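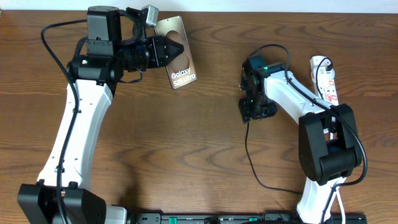
The Galaxy S25 Ultra box, and a good bit of my favorite tabletop.

So I've been on a box clear-out, which started in August and is still going. I'm a keeper of boxes. Phones, headphones, a kettle I no longer own – they all end up in the hall closet, stacked on the top shelf where I need a chair to reach them. Last week the whole lot came down on my head when I went looking for an umbrella, and I decided enough was enough!

My rule is simple. If I still have the thing, I get to keep the box, but it has to have a job. The small ones hold spare keys and batteries. A shoebox now holds all the charging cables, each tied with a bit of string. The rest gets flattened and goes out with the recycling.

The Galaxy one stays. I like the golden-bronze circle on the beige (it's a good-looking box, okay?) and I plan to put receipts in it, standing up so I can find them again.

Siobhán Dunne asked about the table too. I love that orange-brown grain, and it looks great against a white wall. I paid 125 for it secondhand and Declan helped me get it up the stairs, with a lot of bad language at the second landing. I wipe it down with a damp cloth and that's all the care it gets from me.

Next up is the drawer under the oven. I opened it on my way to bed last night and closed it again.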